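Luslow 400 Home Projector
Section 3: Placing, Focusing and Setting the Picture
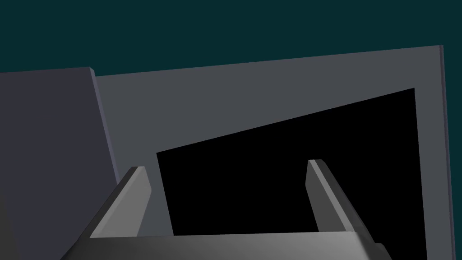
Figure 7. Light, medium and darker grays on smooth surfaces.

Read this section with the projector out of its box and the room as you normally keep it. If you clean up first, you will set the picture for a room you don't live in.

Before you start

You will need the projector, the power cord, the remote, and a wall or screen. The remote takes two AAA batteries. They are in the small bag taped under the foam tray, the one most people throw out with the foam tray.

Note: Painted walls are fine. Textured walls are also fine if you like your movies textured.

Placing the projector

1. Set the projector on a level shelf or table, with the lens facing the wall. Leave a hand's width of space behind it for the fan.

2. Plug the cord into the projector, then into the outlet. The light on top turns amber.

3. Press and hold Power until the light turns green. The fan will sound alarmed for a short while and then settle down.

4. Slide the projector toward or away from the wall until the picture fits. There is no zoom on the 400. There is a zoom on the 554, and its owner's guide mentions this often.

5. Turn the front foot to raise or lower the picture. If you run out of foot, use the tilt stand (sold separately) or a book (probably already yours).

Caution: Do not look into the lens while the lamp is on. Do not ask someone else to look into it and report back.

Caution: Do not cover the vents. Cats count as a cover.

Focusing

6. On the remote, press Menu, then choose Picture, then Test Text. A block of small print fills the wall.

7. Turn the focus ring slowly until the print in the middle is sharp. Then check the corners. If one side is sharp and the other isn't, the projector is not square to the wall. Move the projector. Keystone will straighten the edges, but it won't fix the focus and it costs you some sharpness.

8. Wait for the projector to warm up, then check focus again. It drifts a little. Everyone skips this step and then writes to us.

Setting brightness and contrast

Set brightness first. It controls how dark the dark parts are, a naming decision made long before our time.

9. Put on something with plenty of gray in it and close the curtains as far as you usually bother to.

10. Lower Brightness until the darkest grays start to merge, then bring it back up one or two steps.

11. Raise Contrast until the palest areas lose their edges, then back it off until the edges return.

12. Look for a color cast. Grays that lean pink or green can be corrected under Color Temp. Start with Warm 1. Cool 2 was put in for store displays and makes everyone look slightly drowned.

13. Choose Save, then pick a slot. Settings that aren't saved are lost when the power goes off – including the ones you spent the evening on.

Note: Slot 3 is overwritten by software updates. We know.

Using a Branell or Waltov screen

Screens with a gray surface need Contrast a few steps higher than a white wall does. Hang the screen before step 4. If you have already finished step 13, hang the screen and go back to step 4.

If the picture is still too dark, check that Eco mode is off and that the lens cap strap isn't hanging in front of the lens. For lamp hours and replacement, see Section 7.

Revised 2018-04-13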